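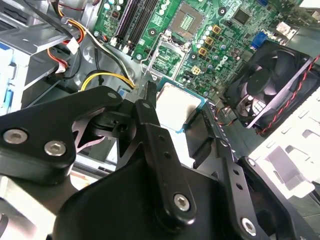
According to an unsigned remark in the maintenance log at Olbridge, the arm never dropped a processor in the usual sense; it let go a little early, a few times a shift, and the boards went on to the next station looking fine. The remark is often quoted in accounts of the Olbridge socket fault, a recurring failure in robotic processor handling at a computer refurbishing plant. The fault damaged 40 motherboards before it was traced.

Background

The Olbridge plant took in used office desktops, tested them, and replaced processors and memory where needed. Processor swaps had been done by hand until the plant installed a robotic cell supplied by Bamadach. The cell used a single arm with a two-finger gripper and a small camera mounted close to the fingers. The control software, Travano, was licensed separately.

Work was done with the motherboard still in its case. This saved the time needed to remove the board, but it left the gripper with limited room between the drive cage, the fan and the power cables. Clearances differed from one case model to the next, and the cell kept a stored approach path for each.

The processors handled at Olbridge were of the land grid type, in which the fine spring contacts are in the socket and the underside of the processor has flat pads. Contacts of this kind bend easily. A processor lowered at an angle, or released above its seat, can push several of them out of line.

The fault

The first sign was a rise in the number of machines that failed to start after a swap. Others started but reported only half of their installed memory, a common result of bent contacts in sockets where the memory controller is part of the processor. Technicians at first blamed the memory modules, and a batch of good modules was scrapped.

Inspection under magnification later showed that the bent contacts were nearly always in the same corner of the socket. In most of the damaged boards between three and a dozen contacts were affected. The load plate and the lever showed no marks, which ruled out an earlier theory that the plate was being closed on a badly seated processor.

Cause

The inquiry was carried out by Hamada, a contractor that serviced the plant's other automated equipment. It found two separate problems.

The first was mechanical. A screw at one of the finger linkages had worked loose, giving one finger 3 tenths of a millimeter of play. When the gripper closed, the processor was held firmly but sat slightly tilted. The looseness could not be felt with the arm powered down, and the weekly check was done with the arm powered down.

The second was in the release step. Travano judged that a processor had reached its seat by watching for a rise in contact force. With the processor tilted, one corner touched first and produced the expected rise. The software then opened the fingers, and the high side fell the rest of the way. The camera check that followed looked only at the outline of the processor from above. A small tilt changed the outline very little, and the strong reflection from the metal heat spreader made edges hard to find, so the check had been set to a wide tolerance during commissioning.

Either problem alone would probably have been caught. The force threshold worked as intended with a level part, and a tilted part would have been rejected by a tighter camera check.

Response

The cell was stopped in March and stayed out of use for 12 working days. The linkage screws were replaced and fitted with thread-locking compound, and a torque check was added at the start of each shift. Travano was changed so that the arm pauses after first contact, moves a short distance to each side, and opens the fingers only if the force is even in both directions. Cycle time went up by 3 seconds per processor.

Bamadach disputed part of the Hamada report. It held that its manual already called for linkage screws to be checked under power and that the plant had been working from an older edition. Olbridge answered that the older edition was the one delivered with the cell. The two sides split the cost of the replacement boards.

Safety

No one was injured. The report did note that technicians had been reaching into cases to straighten processors while the arm was paused but still energized. The guard door had been wired to pause the arm, and opening it did not remove drive power. It was rewired before the cell was restarted.

See also

Land grid array
End effector
Force control
Lockout and tagout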